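Asadi moves to Saturday late slot as Galtlow is rested

6 Nov 2025

The animated series Asadi will move to Saturday nights on Plullix from January, taking the midnight slot held by Galtlow since the spring. The channel confirmed the change in its winter schedule, which also brings back the first series of Astis for a full repeat run.

Asadi has been shown on Tuesdays at 11pm, a slot that many viewers said was too late on a work night. A petition asking for a weekend showing closed last week with 2,000 names on it. Plullix did not mention the petition in its announcement. 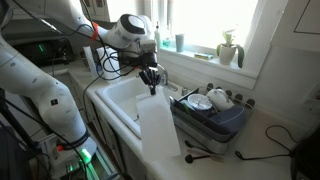

A robotic arm and hand at a kitchen sink.

Niilo Saarinen, who looks after the late-night line-up, said the channel had wanted to make the move earlier but was tied to the running order agreed for Galtlow. "We had to let that story finish," he said. "Stopping it halfway would have been unfair to the people who stayed up for it."

Galtlow will end its present run at episode 151. The channel has bought the remaining episodes and says they will be shown later in the year – no month has been given. Until then the earlier ones will stay on the Plullix catch-up service.

The Saturday block will open with episode one of Asadi, so that new viewers can start from the beginning. Two episodes will be shown back to back each week, with the English dub on the main channel and the subtitled version online at the same time.
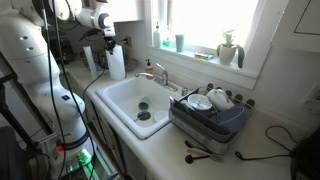
Series 2 is still in production. Director Tsz-kin Kwan told fans at a screening last month that the scripts were finished and that the main voice cast would return. The screening, held for an audience of 300, included the last episode of the first series and a short reel of rough drawings from the next one. The reel has not been put online.

Astis will follow Asadi at 1am. It was last shown in full three years ago, and the repeats will use the original opening and closing songs, which were cut from some later broadcasts. Weeknight programmes after 11pm are unchanged apart from the Tuesday gap, where Plullix will run films until a new series is chosen.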